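I've been at Nugroho long enough to remember when returns meant a folding table, a tape gun and whoever lost the coin toss. Now the sock and knitwear line is going to the Cluleo cell, and my job is changing with it. I have Feelings!

So most of my week goes to striped knits. Pick one up, fold it, put it down, pick it up again, 100 times before lunch if my wrist holds out.
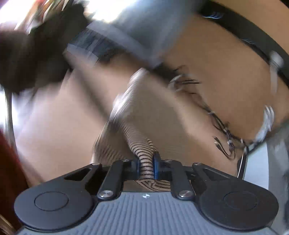
Fitriani Oei, who sat next to me for 6 years, moved over to exceptions in September (anything the cell won't take, she gets). She likes it. More money, fewer boxes, way more email. I miss her snacks.

What I didn't see coming is how much slower I fold. You notice your own thumbs! Knits are the worst, they slump and roll up on you, and I've started dreaming in stripes.
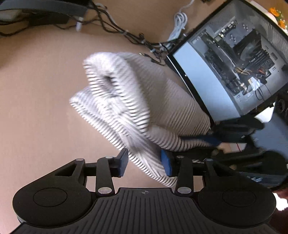

## Filed under: work stuff

Two of us are staying on days. The Samstead shift got offered retraining, and a couple of them took the buyout instead, which I get. My manager keeps saying nothing is decided past the summer, and I keep asking anyway.

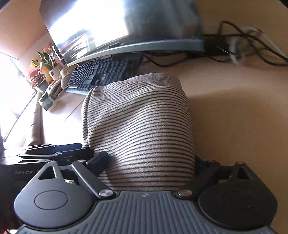
Meanwhile I signed up for the maintenance course over in Prenstead. It's 128 hours, evenings, and I haven't touched a wiring diagram since high school, so wish me luck.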